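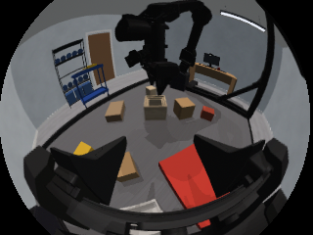 **Why does a small puzzle game drop frames when so little is on screen?**

Memory, in most cases. The draw calls are cheap, but objects are created and thrown away on every move, and the garbage collector stops the game to clear them.

Gordon Pelletier met the problem in Tresum, the tile-matching game he wrote at Desbridge. Each match destroyed its tiles and built new ones. On a desktop machine the cost was hidden. On an older phone a long chain produced a visible stutter, always at the moment the score went up.

The cure was an object pool. Tresum now creates 51 tiles when a level loads and keeps them until it ends. A matched tile is switched off, moved to the top of its column and given a new colour. Particle effects use a separate pool of nine.

Darlene Grewal, who ported the game, found a second source of waste in the score label. Its text was rebuilt every frame – even when the number had not changed. She moved the update into the scoring routine, a change of three lines.

Pools bring their own faults. A reused tile keeps its old state unless every field is reset, and one early build let tiles fall with the previous tile's bonus still attached. Pelletier traced it to a timer that was never cleared. The reset function now covers seven fields, and new ones are added there first.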